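March 25, 2020

Slept badly, got up late, coffee too strong. Kornél called before I had my shoes on to tell me about the table again. He is still sure the white top was a smart buy. I am still sure it will look like a dentist's office by August.

I'll give him this much, the wood border is nice. It has that pale honey color my grandmother's shelves had, and it's wider along the front edge, so you have somewhere to rest your wrists. The white part is another story. The man at Zeman swore it would never stain and never scratch, and he said it the way people say things when you've already got your wallet out. 60 for delivery on top, and they left it in the hall. I've been wiping it down every night like a fool. So far no stains. It has been less than a month, so that proves nothing.

Then there's the matter of what goes on it. Jenő Deák has a theory that a person should keep no more than two things out on a table at any time. He read it in some newsletter from Nultenby, which as far as I can tell exists to sell boxes to people who have thrown out their shelves. Everything else goes away, and you are supposed to feel calmer. I asked him how long before the calm starts and he said give it 34 days. Why 34? He didn't know. I said I would try it for one afternoon.

So this afternoon it was down to the orange block and the little oval tray, and everything else went in the closet, where it fell over.
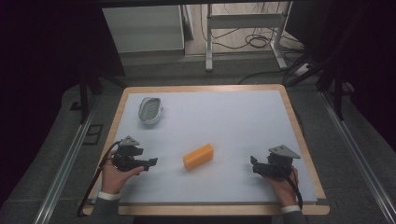
I can't say I felt any calmer. I kept wanting the tray closer to the middle, and then I thought, why do I care where a tray is? It looks like a soap dish anyway, with those ridges in it. Jenő says it's fine for keys. Keys would slide around in it and make a racket – I'd bet money on that.

The block I don't mind. It's a good loud orange and it gives the eye something to do on all that white. Kornél wants a blue one next to it. That would make three things, and I look forward to hearing him explain it to Jenő.

Soup for supper, the rest of the bread. Closet still not sorted. I'll do it tomorrow if the door will open.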